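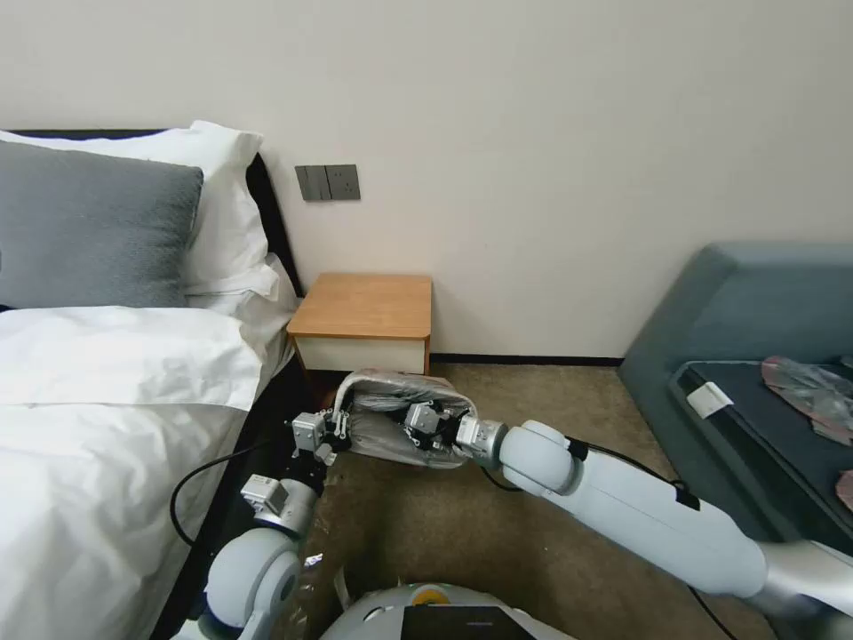

The question I spent most of the spring on is a narrow one: when a two-armed robot learns a household job from demonstrations, should both arms be trained on every part of the job, or should one arm be told to hold still while the other works? I have now run the comparison properly and the answer is less clear-cut than I had hoped.

The usual approach, and the one we started with, is a single policy that takes the camera view and outputs targets for both arms at every step. It is simple and it copies the person who gave the demonstrations, including all the small drifting movements that the idle arm makes while the operator is concentrating on the other one. My suspicion was that those movements do harm. The policy can't tell drift from intent, so it learns both with equal care.

Lillov is the name we gave to the alternative. Each demonstration is cut into segments, and each arm in each segment is labelled either "working" or "bracing". A bracing arm is trained to keep its grip pose relative to the object, and its recorded motion is thrown away. Amirhossein Daneshvar wrote the labelling tool, which finds most of the segment boundaries from gripper opening and joint speed. The rest were corrected by hand, a tedious job that I would not wish on a student.

We collected 57 demonstrations in a bedroom set-up at Sitenham. The jobs were chosen because they involve soft or thin things near the floor: fabric items, and a bin with its bag. Rigid objects on a table would have told us very little, as the joint policy already copes well with them. 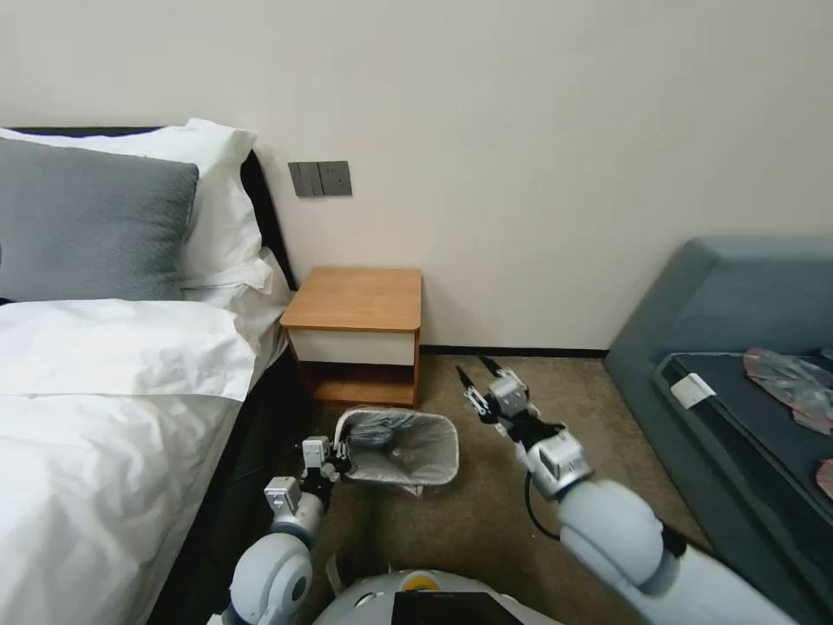 Bin handling: left gripper on the rim, right gripper open.

The bin is the case that suits Lillov best. One arm has to keep hold of a light container while the other comes in towards it. With the joint policy the holding arm tended to creep forward as the other approached, and the approach then missed by the amount of the creep. With bracing labels this error was much smaller. I put it down to the discarded motion, although we have not yet tested that separately from the relabelling itself.

Padded fabric held at both ends is the case that suits it worst. Both arms are really working, the labels flip back and forth, and the policy hesitates at each flip. On two of the fabric variants the joint policy was plainly better. A third label, "coupled", would be the obvious fix. I resisted it for a while on the grounds that every extra label makes the hand correction slower, but I don't see a way round it.

We ran 22 trials per condition. That is enough to see the bin result and not enough to rank the methods on fabric, where the spread between runs is wide. The Udent baseline still has to be rerun with the same camera height before I am willing to put it in a table.

One practical note for anyone trying the same thing. Van der Merwe smoothing on the gripper signal should be applied after segmentation. We had it before, and it moved the boundaries late enough to spoil the first batch of labels.

The coupled label goes in next, and the fabric trials will be repeated in June.

Filed under: Manipulation, Imitation learning, Lab notes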